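Chapter 4
Buying a Pair of Arms: What the Brochure Leaves Out

I'll admit I fell for the Wanix kit at the trade hall in Bellside. It lifted a teacup, everyone clapped, and I nearly signed on the spot! Then my colleague Obinna Bashir asked the rep whether it could manage a fridge in somebody's real kitchen, with all their stuff piled beside it. Good question. A fridge door is big and heavy, it swings, and you have to pull it without yanking the whole thing over.

Two arms at work around a kitchen fridge

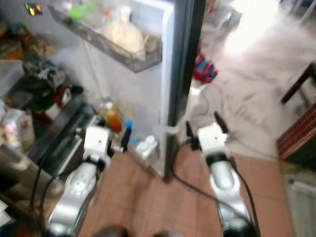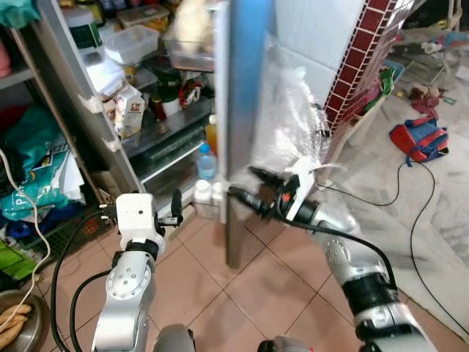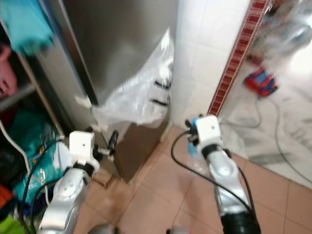
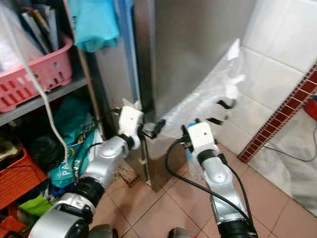

So in this chapter we're going shopping. I'll put the Wanix next to its rival from Gratetti (up to 72 hours of setup help thrown in, which I used every minute of) and we'll work out what each offer really covers: the arms, the grippers, the spare fingers, the person who picks up the phone. Keep a pencil handy, because we start with the warranty, and the Gratetti one runs to 10 pages.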